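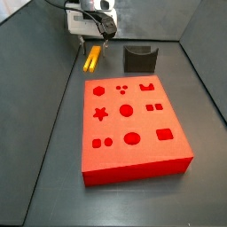 One parent wrote in after the February issue to ask whether the library lends shape sorters or only puzzles. We lend both. The Fontes toy library has 30 puzzles and a smaller shelf of sorters, and the red box is back on that shelf now. It goes out for three weeks, like everything else.

The box is a thick red slab, heavy enough that it doesn't slide much on a bare floor. Among its blocks are a yellow one shaped like a U and a dark gray one with a curved scoop in the top. The gray block is easy to lose on a dark rug, so please check for it before you bring the set back.

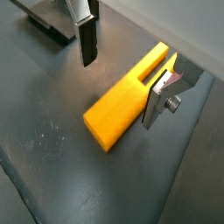

Another borrower, Nislow, reports that the yellow block was the hard one at their house. The two prongs have to be lined up before it will go in, and it took their youngest most of a weekend. If your child gets stuck, try turning the block slowly in one hand and leaving the box where it is.

Wipe the blocks with a damp cloth and let them dry before packing. Don't put them in the dishwasher. Store the box flat with nothing heavy on it.

To reserve the sorter, give the desk item number 2452. The deposit is the same as for the puzzles. Returns go in the bin by the side door until 6 p.m. on Wednesday, and at the desk the rest of the week. Replacement blocks can be ordered, but they take a while to come.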